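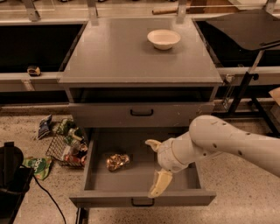 Figure 3. Drawer retrieval with the paddle fingers. The lower drawer is fully open, the gripper is over its right half with the fingers apart, and the foil-wrapped target lies to their left.

4.2 Picking from inside a drawer

The open-table trials in Section 4.1 told us less than we had hoped. Both finger sets did well there, and the gap between them was too small to say much about design. The drawer task is where the differences came out, and it quickly became the part of the study we most looked forward to running.

The setup is simple. A two-drawer cabinet stands on the lab floor, and the target goes into the lower drawer (Figure 3). We chose the lower drawer on purpose. The arm has to reach down past the cabinet top and the closed upper drawer, so the wrist can't come straight in from above the middle of the target in every pose, and the side walls limit how far the fingers can swing. A person does this without thinking. For a two-finger gripper on a fairly bulky wrist it is a lovely, compact test of clearance, finger length and contact shape all at once.

We compared two sets of fingers on the same arm. The Bimex fingers are narrow, with a straight inner face and a rubber pad. The Haretti fingers are the ones in Figure 3: pale yellow, with a flattened, paddle-like tip. Both sets mount on the same housing, and swapping them takes one of us a few minutes with a hex key. The controller, joint limits, closing speed and grip force limit were kept the same for both. We did retune the approach height for each set, because the paddles are longer and would otherwise have touched the drawer floor on nearly every attempt.

Targets were light packaged items and foil-wrapped pieces. Foil turned out to be a wonderful stress test. It is shiny, so depth readings over it are patchy, and its outline changes each time it is squeezed. A grasp planned on the shape from the last trial is of little use on the next one. Each attempt therefore began with a fresh view from the head camera, and the planner was not allowed to reuse an earlier grasp. We left the crumpling alone between attempts and did not try to press the foil back into shape.

An attempt had three stages: open the drawer by its handle, bring the gripper in over the drawer with the fingers spread, then close and lift. Only the last two stages count toward the grasp score. Drawer opening is scored separately in Section 4.3, where the black U-shaped handles get the attention they deserve. If the drawer was not fully open after the first stage, the operator opened it by hand and the attempt went on. Ľubica Danko and Amanuel Wolde shared the operator role and traded places after each block, so that neither of them always worked with the same fingers.

We ran 100 attempts per finger set. A grasp was called good if the target was lifted clear of the drawer walls and held until the arm stopped above the cabinet top. Dropping it on the way counted as a miss, even if it fell back into the drawer in one piece.

The paddles won, and by more than any of us had guessed. The narrow fingers missed 31 times. The paddles missed 3 times, and 2 of those misses were on the same target, pushed tight into a front corner where neither set had room to get a tip behind it. We were delighted with this, and then spent a good part of February trying to find out whether we had fooled ourselves.

The first worry was the retuned approach height. Ľudovít Vondráček reran one block with the narrow fingers at several heights, including some low enough to brush the drawer floor. The lower settings helped a little with flat items and did nothing we could measure for the foil. The second worry was the camera. From the head viewpoint, the upper finger can hide part of the target late in the approach, and the paddle hides more than the narrow finger does. We expected this to count against the paddles. In the logs it made little difference, as the final pose is fixed before the fingers get close enough to block much of the view.

What seems to matter most is how the contact spreads. On foil, the narrow pad presses a groove into the wrapper, the piece rolls around that groove, and it slips out sideways as the arm starts to lift. The paddle flattens a larger patch before the grip force limit is reached, and the target has much less freedom to turn. Watching the two side by side in the slowed recordings is great fun, and we encourage readers to look at the supplementary video.

The paddles do have costs. With the fingers spread they need a good deal of width, and when the target lies next to a side wall the planner has to turn the wrist before it can go down. This made their attempts slower. They also scuff. Kristýna Sokol checked the tips after every block and found fine wear along the leading edge, which we put down to contact with the drawer floor. The wear did not change the score over the length of this study, but we would not assume the same for a longer one.

We also tried a small number of unscored attempts with the Slanina controller in place of our own, keeping the paddles on. Its force response is softer at first contact, and the foil came up with visibly less crushing. The numbers are too few to report as a result. Vlastimil Rusnák has since ported the full drawer task to that controller, and the code is in the Drirnside repository under the same task name, together with the finger mounts and the approach settings for both sets.

All drawer attempts used one target at a time with clear space around it. Cluttered drawers are treated in Section 5, where the width of the paddles becomes a much bigger problem.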